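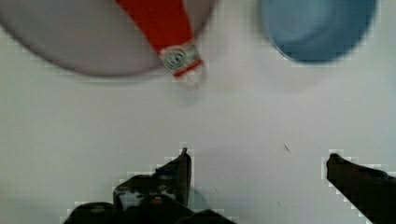
Guilan Peng wrote to us in April to ask why a cooking school would bother teaching people how to set a table and clear it again, when surely everyone who signs up wants to get to the stove. Fair question! I answered her with a very long email, and then I thought, well, that's more or less the About page I'd been putting off for ages, so now you get it too.

We're Onyeka Kitchen School, and we live upstairs in the old Arnbridge building. The class room is 900 square feet, with white tables down the middle, stoves along the back wall and a sink that is much too small (we're working on it). I started the school with my cousin six years ago. Before that I cooked in other people's restaurants, and the cooking part was never what wore people out. It was the looking for things. Where's the ladle, who has the big bowl, why is the tomato paste behind the flour again.

So the first hour of our beginner course has no cooking in it at all. You get a plate, a bowl and whatever goes in the meal – a tube of paste or ketchup, some onions, a bag of rice – and you put them out on the table the way you'd want them if you were in a hurry. Then you swap places with the person next to you and try to work from their table. It gets loud! People have strong feelings about where a bowl should go, and I love that part.

After that we do cook, I promise. The beginner course runs 6 evenings and we take 18 people at most, which fills the room nicely and still lets me get around to everybody. You'll make soups, a couple of rice dishes, flatbread, a tomato sauce you can do half asleep, and one dinner of your own choosing on the last night. Everyone eats together at the same tables, and then everyone clears up together, plates first, bowls after, squeeze tubes wiped and back on their shelf with the caps on. I'm a bit fussy about caps.

Our dishes are a mixed bunch. We bought plenty of them when the Cornon cafe downstairs closed, and the rest came from students who were moving house or just had too many. Nothing matches and I've stopped minding. They're plain, they stack well enough, and if you drop one we sweep it up and carry on.

We also run 3 shorter classes through the year: one for teenagers, one for people cooking for just themselves, and one we call Sodivico, which was my grandmother's name for the supper you make out of whatever is left (I have never met anyone outside my family who uses the word, so please write if you have). No recipes in that one. You open the fridge, you put everything on the table and you start from there.

If you'd like to come and look around, the door is open from four in the afternoon whenever there's an evening class. Bring an apron if you own one. We have spares, but the good ones go fast.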